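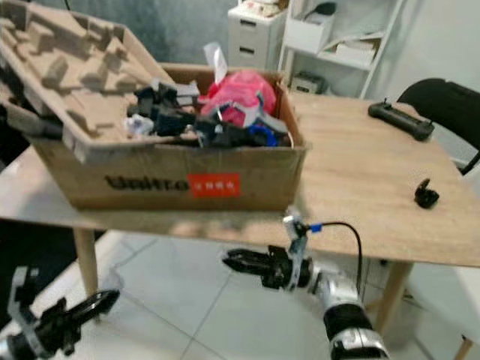
3. Greifer anbauen und erster Aufräumlauf

Vor dem Anbau alles auspacken und Teile sortieren, sonst sucht man später ewig. Den Karton mit dem Unitree-Aufdruck ruhig auf dem Tisch stehen lassen, Kleinteile und die rosa Tüte kommen erst mal wieder rein. Formschale aus Pappe nicht wegwerfen — brauchen wir für den Transport zu Lemach.

1. Strom aus. Wirklich aus, nicht nur Pause.
2. Greifer an den Flansch, Schrauben über Kreuz. Erst handfest, dann 2 Nm.
3. Kabel in weitem Bogen über den Unterarm, nicht knicken. Handgelenk einmal von Hand ganz durchdrehen, Kabel darf nirgens spannen.
4. Irasley starten, Profil »Lelano« laden. Adresse des linken Greifers: 144.
5. Tempo auf 20 Prozent. Höher erst nach Abnahme durch Leonie Teuber.

VORSICHT: Beim Referenzlauf fahren beide Arme etwas nach außen. Hände weg, Abstand halten.

Übungstisch herrichten: Haufen nach hinten, vorne freie Fläche lassen. Schaumstoff, Pappstreifen, Taschentücher, Flasche, Dose — Mischung ist gut so. Timer an die linke Ecke.
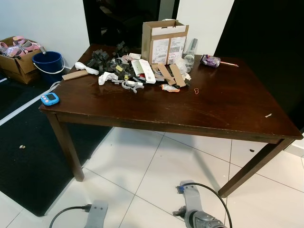 6. Greifer auf und zu, beide Seiten. Danach knapp über die Tischplatte fahren, Finger waagrecht, offen. Nicht aufsetzen!
7. Stimmt die Höhe, Position speichern. Wenn nicht: zurück zu Schritt 4, Profil neu laden.

Hinweis: Dünne Sachen wie das Gummiband kommen zuletzt dran. Mit den Maksymiv-Fingern gehts besser, Wechsel dauert etwa 2 Minuten.

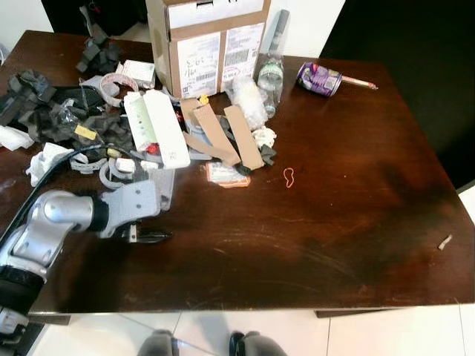
Abb. 3: Greifer offen, knapp über der Platte. Gummiband liegt frei.

8. Nach dem Lauf Arme in Parkstellung, Strom aus, Pappe in den Container im Hof. Tisch bitte bis Sonntag so stehn lassen.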